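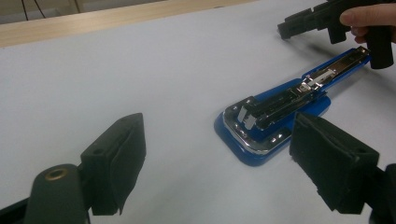

I drove out to the Gillies open house on Saturday because three different people had told me their prints would change my mind about paying for prints. My mind is mostly where I left it, but I did see some good paper.

Gillies is a print lab in an old feed warehouse on the edge of Panness. They open the doors to the public once a year, in May. The sign out front said 10 to 4. I got there at ten and the side door was still locked, so I stood in the lot with a dozen other people with camera bags, all of us pretending not to look at each other's gear.

The tour starts in the file room, where the orders come in. We were told every file is "looked at by a person." I asked how long a person looks. The answer was that it depends on the file. I asked how many files come in on a normal day and was told 1000, and I could see three desks. You can do the division as well as I can. I don't think anybody was lying to us, but "looked at" is carrying a lot of weight there.

Next was the printer room, which I liked a lot more than I wanted to. It's cool and it hums, and the big rolls come off slower than you'd think. They had one of my favorite kinds of test print running, a gray ramp from white to black, and I stared at the dark end for a good while looking for the spot where it goes green. There was a little of it, right before black. I pointed it out and was told it was the room lights. We took it over to the viewing booth and it was still there, though less. So, partly the room lights.

The part everybody came for was the side by side. They had a black and white picture of a barn in fog printed on four papers, and the one they wanted us to pick was Emollow, their new cotton paper, at nearly double the price of the plain matte. The Emollow was hung in the middle under its own lamp. The others weren't. When I asked if we could swap them, the guide was nice about it and moved the matte under the lamp, and I watched two people change their vote. To be fair, I still thought the Emollow held a bit more in the fog, up near the roof line. Is that worth double? For a show, maybe. For the hallway at my house, no.

They also claim it's good for 200 years. On what test, I wanted to know. There's a sheet for that, and they were out of the sheet.

Lunch was a taco truck. The tacos were good and I have no complaints.

In the afternoon there was a talk on getting files ready for print, put on by the Nustis camera club, and I'd skip it if you've been printing for more than a year. It was forty minutes of "calibrate your monitor" followed by a discount code for a thing that calibrates your monitor. The one useful bit came out of the questions: turn your screen brightness way down before you judge shadows. My prints have been coming back too dark for ages and I'd been blaming the lab. Not this lab, another one, and I may owe them an email.

The frame shop was closed to visitors "for insurance reasons," which is a shame, as that's where my last order from Gillies got its corner dinged.

Everyone who came got a coupon for one free 8x10. The small print says you need to spend 40 dollars to use it, and shipping doesn't count toward that. I've sent in the creek shot from last winter, once on Emollow and once on the matte, and I'm going to have my wife mark the backs and mix them up before I look. If I can tell which is which in our kitchen light I'll post it, and if I can't I'll post that too.

Parking was free. Wear a sweater for the printer room.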